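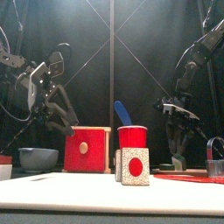
The two arms at our practice table, with the red box and the cup between them.

PRESS RELEASE
13 February 2024

Gilska Robotics Club enters the Rellorar Tabletop Challenge with a two-armed team effort

Hello from Gilska! I look after the club's news (and the biscuit tin), so it falls to me to tell you that we're going to the Rellorar Tabletop Challenge this March. It's our first time in the two-arm class and we are very, very excited.

If you haven't come across the Challenge before, it's for school and college clubs. Each team gets a table of everyday things and has to write the program that tells a pair of robot arms how to sort, stack and tidy them. The judges don't hand over the list of tasks until the morning, so we've been practising on whatever we could lay our hands on. At the moment that means a red box with a round wooden knob, a red plastic cup with a blue utensil in it, a grey bowl with a little spout, some blocks and a metal pail with a wire handle. The speckled block with the big red circle on it is everybody's favourite, and I've heard it called Spot more than once.

There are 8 of us in the team this year, all students, and we meet after lessons. Half of us look after the left arm and half look after the right, which sounds tidy until both sides want the cup at the same moment! Getting the two to take turns has been the big job of the winter. Our program is called Gastanura (a long story, and it started as a typing mistake) and it works out which arm should go first and where the other one ought to wait.

We've logged 616 practice runs since the autumn. The knob on the box is still the thing we argue over most. Grip it too low and the whole box comes along for the ride; grip it too high and the fingers slide off. The blocks are much kinder to us. I won't tell you our best time, as I know at least one other club reads these.

The Abdelaziz Workshop Fund has paid our entry fee and travel, and we're so grateful. We simply couldn't have gone otherwise.

Before we set off we're holding an open evening in the club room, and you're all invited. Doors open at 7 and there's space for 30 visitors, so please put your name down at the college front desk. You'll be able to watch a full practice round, ask the team anything you like and have a go at setting out the table yourself. Younger brothers and sisters are welcome too, as long as they stay behind the tape while the arms are moving.

Reporters and photographers are welcome on the night. Leave a message for the Gilska Robotics Club at the front desk and one of us will ring you back, usually after four when lessons have finished.

ENDS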